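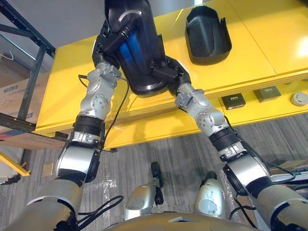
Zwei Hände, ein Werkstück: Humanoider am gelben Tisch.

Der Posten steht auf Seite vier des Investitionsplans, zwischen der Dachsanierung und dem neuen Gabelstapler, und heißt schlicht »Handhabung, flexibel«. Wer bei Frerichs danach fragt, bekommt zunächst einen Kaffee. Danach bekommt man eine Tabelle mit 57 Zeilen, und spätestens bei Zeile 20 ahnt man, warum der Kaffee so stark war.

Der Zulieferer aus dem Münsterland wollte eigentlich nur eine Maschine kaufen, die schwarze Kunststoffteile vom einen Ort zum anderen bringt. Das kann ein Förderband seit über hundert Jahren. Nur ist das Förderband beleidigt, sobald sich das Teil ändert, und bei Frerichs ändert es sich ständig. Also holte man Angebote für Humanoide ein. Grornier schickte einen Prospekt von 44 Seiten, der Preis kam auf keiner davon vor. Bei Rindby gab es den Preis sofort, dafür waren die Hände extra.

Überhaupt, die Hände. In der Beschaffung gelten sie inzwischen als das, was beim Autokauf früher die Klimaanlage war. Das Grundgerät läuft, hebt und steht im Budget. Die Finger kommen als Option, der Wartungsvertrag für die Finger als Option zur Option. Frerichs hat ihn genommen und die Ersatzteile gleich dazu. Im Plan machen Arme und Rumpf seither weniger als die Hälfte der Summe aus, den Rest teilen sich Greifen, Schulung, Strom, Versicherung und ein Posten namens »Sonstiges«, der mit jeder Sitzung kräftiger wird.

Am Regal wird unterdessen Schale für Schale hantiert, eine Arbeit, die sich in der Wirtschaftlichkeitsrechnung mit einer einzigen Zahl niederschlägt: Takt in Sekunden. Angesetzt sind 70. Ein geübter Mensch lacht darüber, allerdings nicht in der Nachtschicht, für die sich seit August keine Bewerbung gefunden hat.

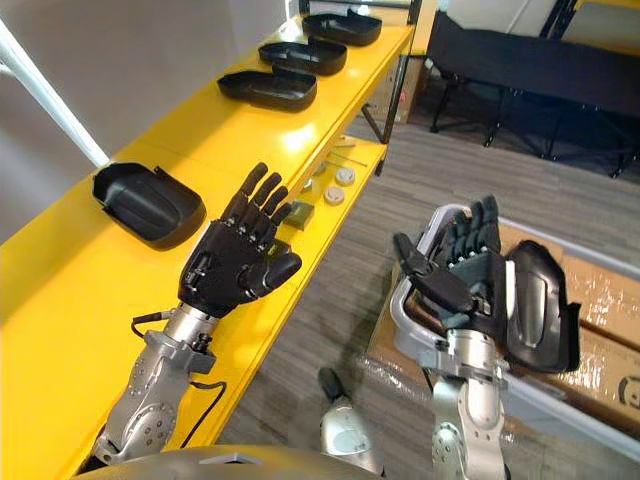
Ubaldo Benedetti hält die ganze Taktfrage für überschätzt. Man solle lieber ausrechnen, was der Stillstand koste, sagt er, und zwar ehrlich, also mit dem Techniker, der erst am Donnerstag kann. Wer ein solches Gerät kaufe und kein zweites Paar Hände ins Lager lege, habe eine sehr teure Garderobe erworben.

Bei Gardale kann man inzwischen auch mieten, monatlich kündbar, Anfahrt nach Aufwand. Die Geschäftsführung will beide Varianten bis zur nächsten Sitzung nebeneinander sehen. Die Tabelle bekommt dafür eine zweite Spalte, der Gabelstapler ist vorerst verschoben.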